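Stories > Short Fiction > Sport

The Bench at Cleklow

Reading time: 4 minutes

Last updated: Friday, February 25, 2022

The bus of the Zanwood women's team had a heater that worked only on the left side, so the older players sat on the left. Awuor Mutiso sat on the right with her coat closed up to the chin. She was the youngest player, and she had been in the team for one season and had played very little of it.

They were going to Cleklow for the last game of the regular season. If Zanwood won, they would go to the playoffs in Shemweta. If they lost, the season was over and the bus would bring them home again, with the same heater.

"Did you sleep?" asked Gikell's mother. Everybody called her that, even the coach. Gikell was her daughter, the point guard, and the mother had driven this bus since before her daughter could dribble.

"A little," said Awuor, although she had not slept.

She had spent the night thinking of free throws. In July, when the coach invited her to the first practice, he gave her a notebook and told her to write down every free throw she took, the good ones and the bad ones. She had done it each evening in the school gym. The last page said 279 for that week, and she was proud of this number, but she had not shown it to anyone. It is one thing to throw the ball in an empty gym. The hall at Cleklow had room for 2000 people, and in Cleklow they liked to come.

They came this time too. When the team walked out to warm up, the noise was so heavy that Awuor felt it in her teeth. A man with a drum sat directly behind the visitors' bench. He looked friendly. He waved at her with one stick and then he began to hit the drum, and he did not stop until halftime.

Zanwood played badly at first. Gikell lost the ball on the first attack and again on the third. The tall center got two quick fouls and had to sit down beside Awuor, where she put a towel over her head and said some words into it. By the end of the first quarter they were behind by 16.

"We are not going to look at the board," said the coach. "We are going to look at the ball." He was a quiet man and he drew everything on his small whiteboard with a green marker which was almost dry. Nobody could read it, but they knew his plays, so it did not matter.

The second quarter was better. In the third they began to press, and the Cleklow guards, who had been so calm, started to throw long passes that went to the wrong people. Awuor stood up without noticing it. She shouted until her voice became thin.
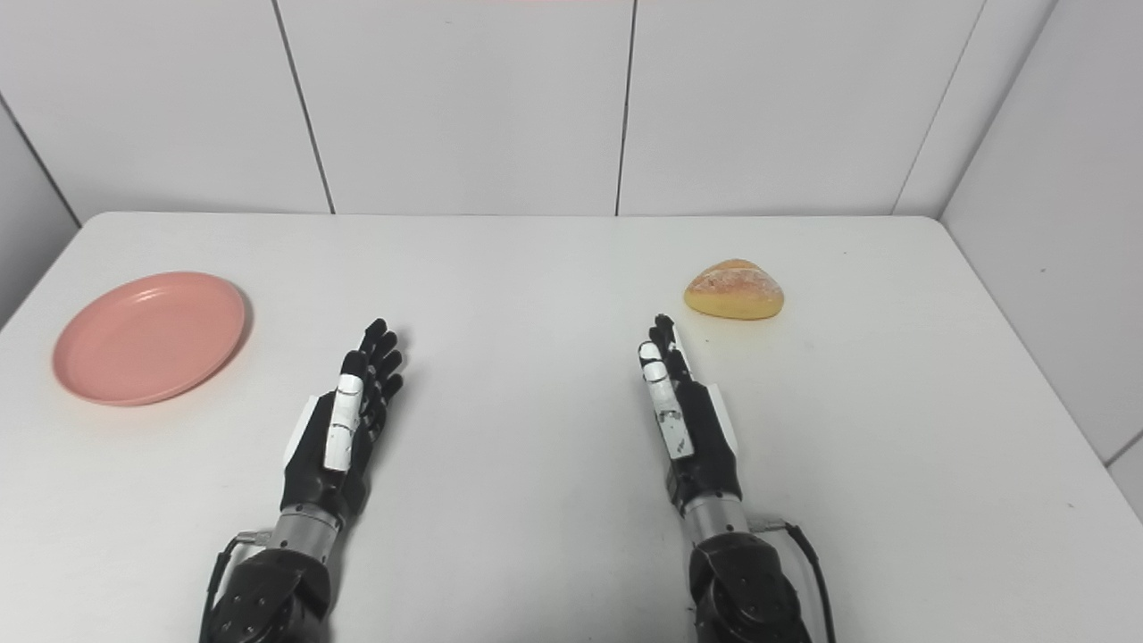 Why did the coach call her name, with so little time left? Gikell had hurt her ankle after she was fouled, and under the rules of that league the player who came in for her had to take the two shots.

Awuor took off her warm-up jacket and one sleeve stayed on her arm. The tall center pulled it for her.

"Same as at home," said the coach.

It was not the same as at home. At home there was no drum. She walked to the line, and on the way she passed Gikell, who was being carried between two teammates and who put out a hand and touched her on the head, quickly, like you touch a dog that you like.

Zanwood was behind by one point. The referee gave Awuor the ball and she bounced it three times. She always bounced it three times, but now she could not remember if this was the second or the third, so she bounced it once more to be sure. The whole hall was whistling.

The first shot touched the front of the ring, then the back, and went in.

She heard her own bench, only a few voices, very far away. She thought about the notebook. Then she thought that her shoelace was perhaps open -- she looked down, and it was tied.

The second shot was short. She knew it when it left her fingers. It hit the ring and came up high, and under the basket there were many arms, and one of these arms belonged to the tall center, who had four fouls and should have been more careful. She pushed the ball with her fingertips. It rolled on the ring and fell inside, and the horn sounded while it was still in the net.

Afterward, in the bus, they put Gikell on the left side with her foot on a bag of ice. Her mother looked at the foot in the mirror and drove slowly over the bumps.

"You missed the second one," said Gikell.

"Yes," said Awuor.

"Write it down."

Awuor took out the notebook. The bus was dark and she had to wait for the street lamps, so that she wrote one word, and then waited, and then wrote the next. When she was finished, the tall center moved her bag from the seat beside her and knocked on it with her hand.

"Come over here," she said. "It's warm."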